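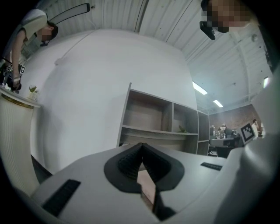
Project updates / Faults and safety

Usimora gripper work: progress report to Tekach
October 27, 2019
Prepared by Verena Zaugg

Dear Waltraud,

It has been a lively stretch since the May report, and although the main news is a fault, I'm really pleased with how much we have got out of it. The short version: the fingers on our hand-held grippers were sticking shut, one operator had a pinched thumb (sore for a day, no first aid needed), and we stopped all sessions until we understood why.

The fault showed up on unit 2. Arben Berisha let go of the trigger and the two ribbed black finger surfaces stayed together at the tip of the V. He tried to ease them apart by hand, the return spring let go all at once and caught him. He switched off and reported it straight away, exactly as we'd hoped people would.

Ambros Schwaiger had the unit in pieces the same afternoon. The guide pin behind the soft pad had worn a groove in its bush, and once the fingers closed fully the pin could drop into it and hold. We went back through the logs and found 137 recordings where the fingers were slow to open, so it had been creeping up on us for a while! Those recordings have been pulled out of the set. Valentin Koller thinks about 65 can be saved by trimming the ends, and he is working through them now.

What we changed: Grirner made us a harder bush, which is fitted to every unit. The pin is greased and checked after every 30 hours of use. There is also a new rule that no one frees a stuck finger by hand. You put the gripper down, tell whoever is running the session, and it goes to Ambros.

Sessions are running again and the new bushes feel lovely, much crisper on release than the old ones ever were. We haven't had a sticking finger so far, but the hours are still low and I'd like to see a full service interval before calling it closed.

Still open: spare springs from Stamatopoulos are late, and the wording of the operator sheet needs your approval. Costs are within the repairs line.

Verena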